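Old Towels, and What to Do With Them Before They Take Over

Every linen closet has a back row. The front row is for guests and for the fantasy version of yourself who has guests. The back row is where towels go when they have a stain, a bald patch or a hem that has started to let go, and where they stay for years because throwing out a towel feels like a crime.

I cleared mine in June. The pile weighed more than the cat. Below are the rules I now follow, most of them learned by doing the opposite first.

Sort on the bed

Strip nothing, move nothing, just dump the whole closet on the bed. The floor is tempting, but the floor has fluff on it, and towels collect fluff the way I collect takeout menus. A bed also has a built-in deadline. You want to sleep in it tonight, so you will finish.

Make 3 piles: keep, demote, cut up. Do not make a "maybe" pile. A maybe pile is a keep pile with better manners.

The keep pile

A towel stays if it still dries a person. Splash some water on the counter and lay the towel over it. If the water disappears, fine. If it gets pushed around in a thoughtful way, the pile is clogged with fabric softener, and the cure is a hot wash with no softener at all and a cup of white vinegar in the rinse. Never let the vinegar anywhere near bleach. Check the care label for how hot you can go, assuming the label hasn't washed down to a blank white tongue like all of mine.

One wash fixes most of them. Two fixes the stubborn ones. After that it's a dog towel, whether or not you own a dog.

The demote pile

Stained but thirsty towels are the most useful cloth in the house. Keep one in the car, one under the sink and one by the back door. Fold these differently from the good ones – I roll mine – or somebody will dry their face on the one that lives with the drain cleaner.

The cut-up pile

Terry sheds little loops everywhere once you take scissors to it. Cut outside, or over the bathtub, and shake each piece hard before it goes near the washing machine. The woven band near the end of a towel hardly sheds at all and makes a decent polishing strip, so cut that off first and save it.

My sister-in-law hems hers. I admire this from a distance.

Brown stains, in order of effort

Brown is the color a towel goes when it has had an interesting life. Tea, coffee, foundation, rust, self-tanner, chocolate: once they've dried they all look alike, and you will not remember which one it was. So work up from the gentle end.

1. Soak in cold water, half an hour. Hot water can set some stains for good, and then you and the stain are in a long-term relationship.

2. Rub in a little dish soap with your fingertips, on both sides of the cloth. Leave it alone for 9 minutes, or however long it takes to unload the dishwasher. Rinse.

3. Pick the towel up by a fold and let it hang in good light, so that you can see what's left. Smudges hide very well in terry that's lying flat, and a big stain usually has small relatives nearby.

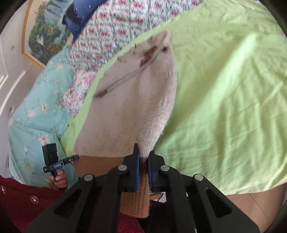 4. If it's still there, mix oxygen bleach powder in warm water, following the amounts on the tub, and soak it for a few hours. Fine for cream and white. Try a hidden corner first on anything colored, stripes included.

5. If it looks like rust, skip the oxygen bleach and go for lemon juice and salt. Rinse it well afterward.

6. Air-dry and look again before it goes in the dryer. Dryer heat bakes in whatever you missed.

7. Give up. It's a demote towel now. Roll it.

What to do with the rest

Animal shelters often take old towels, but call first and ask what they want. Mine took the bath towels and politely declined the washcloths. Some cities have textile recycling as well, though the towels need to be clean and bone dry when you drop them off.

And put the good towels in the bathroom. The guests can bring their own.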